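Search this site
Search
Type and press enter

How to Keep Dry Scalp and Flakes Under Control at Home

By Guðlaug Juhl
Feb 10, 2026

Every winter I receive the same letters. The heating is on, the wool hats come out, and people write that their scalp is itching and that their dark sweaters look as if it snowed on them. I had the same trouble for many years, and I tried a lot of things in the wrong order. In this tutorial I will show you the order I use now. It needs four weeks, a mild shampoo, one treatment shampoo, a light oil and a small notebook.

I am not a doctor. I worked for a long time behind the counter of a small shop for hair and skin products, Eskildsen, and I learned from customers, from pharmacists and from my own head. If you have open sores, bleeding, patches where the hair falls out, or a scalp that is hot and swollen, please stop reading and make an appointment.

Step 1. Find out which kind of flakes you have

Many people begin with buying something. I would ask you to begin with looking.

Stand near a window in daylight, before you wash your hair. Make a parting with a comb and look at the skin with a second mirror, or ask somebody in the house to look. Then scratch very softly with the fingertip, without the nail, over a dark towel.

Small, white, dry flakes which fall easily usually belong to a dry scalp. The skin often feels tight, and you may have dry hands and shins at the same time.

Larger flakes, a little yellow and a little greasy, which stay on the skin or stick to the hair, are more often dandruff. The scalp can look pink, and sometimes there are also flakes in the eyebrows or beside the nose.

Thick, silvery scales with a sharp border can be psoriasis. This tutorial is not enough for that, and you should show it to a doctor.

A fourth possibility is old product. Dry shampoo, hairspray and styling paste can form a layer which comes off in crumbs. Wash two times in a row with a plain shampoo and look again the next day. If the crumbs are gone, you are finished, and you have saved your money.

Write down what you see. One line in the notebook is enough.

Step 2. Take away the irritation for one week

In the first week we do not treat anything. We only remove what disturbs the skin.

Put away dry shampoo, hairspray and every product with strong perfume. Do not color or bleach the hair. Set the hair dryer to the lowest heat and hold it at arm's length. If you can let the hair dry by itself in a warm room, this is better still.

Turn down the water. This was the hardest point for me, and it also made the biggest difference. Very hot water takes the natural oil from the skin, and after ten minutes of it the scalp is red and tight. The water should feel the same as the inside of your wrist, neither hot nor cold.

Use a mild shampoo without perfume. I use the Nimmont one in the 350 ml bottle, and any mild one from the pharmacy will do. One portion the size of a hazelnut is plenty for short hair, two for hair below the shoulders. Put it in the palm, mix it with a little water and bring it to the scalp. The lengths get clean from the foam that runs down.

Step 3. Wash in the right way

I know that everybody can wash hair. Still, I have watched my own family at the sink, and I see the same mistakes.

1. Brush the dry hair first, so that loose flakes and old hair are already out.
2. Wet the hair for one full minute. Thick hair stays dry underneath much longer than you think.
3. Massage with the soft part of the fingers in small circles, from the neck up to the forehead. Do not use the nails.
4. Rinse, and when you believe it is finished, rinse once more for the same time. Shampoo which stays behind the ears and at the neck is a very common reason for itching.
5. Press the hair with a towel. Do not rub it.

How often? With a dry scalp, two times per week is usually enough. With dandruff, three times is better, and some people need to wash every second day. The idea that washing less will "train" the scalp did not work for any customer with real dandruff that I can remember.

Step 4. Add one treatment, and only one

Now it is the second week, and you choose according to your notebook.

For dry scalp: On the evening before washing, warm a teaspoon of light oil between the hands. I take squalane or jojoba. Make partings and touch the oil to the skin only where it is dry. Leave it for thirty minutes and then wash as in Step 3. Once per week is enough. I do not recommend leaving it overnight, and please do not use this step if your flakes are yellow and greasy. Oil can make dandruff worse.

For dandruff: Use a shampoo with an antifungal ingredient, for example ketoconazole, zinc pyrithione or selenium sulfide. What is sold without prescription is different from country to country, so ask in the pharmacy. Vostadier is the one I keep in my own shower, a 210 ml bottle, and it lasts me the whole winter. Follow the time on the label. Most of these shampoos must stay on the skin for three to five minutes, and almost everybody rinses them after thirty seconds. Put a kitchen timer on the edge of the sink.

On the other washing days, continue with the mild shampoo.

If you take medicine for something else, or if you are pregnant, bring the names with you when you ask the pharmacist. Take the box itself. I used to write the names from memory and twice I wrote them wrong. 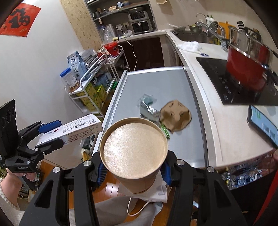

A medicine box and a tall paper cup, nearly full.

Step 5. Look after the things that touch your head

Change the pillowcase two times per week while the scalp is bad. Wash hats and scarves in a detergent without perfume and let them dry fully before you wear them again. A thin cotton cap under a wool hat helps very much if wool makes you itch.

Clean your brush on the same day each week. Pull out the hair, put the brush for ten minutes in lukewarm water with a drop of shampoo, and dry it with the bristles down. Wooden brushes should not lie in water, so wipe them with a damp cloth only.

In December the air in my apartment gets so dry that the wooden floor makes noises. I put a bowl of water near the radiator and open the windows for five minutes in the morning.

Step 6. Compare after four weeks

Take the notebook and do the test from Step 1 again, at the same window and with the same towel. You should see fewer flakes, and the itching should be less at night. If it is better, go down slowly. The treatment shampoo can be used once per week, then once in two weeks. Do not stop it from one day to the other, as dandruff likes to come back.

If nothing has changed after four weeks, do not buy a stronger product. Go to a doctor and bring the notebook with you.

What you need, with the prices I paid

Mild shampoo, Nimmont, 350 ml: 140 kroner
Treatment shampoo, Vostadier, 210 ml: 195 kroner
Light oil, any small bottle
A comb with a thin handle, for the partings
Kitchen timer, dark towel, notebook

I bought these things myself. The scalp scrub from Clilidness, about which several of you asked, I have tried and I did not like it. The grains are too rough for skin that is already irritated, and they were still in my hair the next morning.

3 comments

marit_o
Thank you for the part about leaving it on for the full time. I have used the dandruff shampoo for two years and rinsed it right away. Will try with the timer.

Dennis
Does apple vinegar help? My mother swears by it.

Guðlaug Juhl
Dennis, I would be careful. Much diluted it can make the hair smooth, but on a scratched scalp it burns, and I did not see it help with flakes. Finish the four weeks first.

Leave a comment
Your email address will not be published.

Get new tutorials by email, once per month. You can unsubscribe at any time.
This site uses cookies to remember your settings. Accept Decline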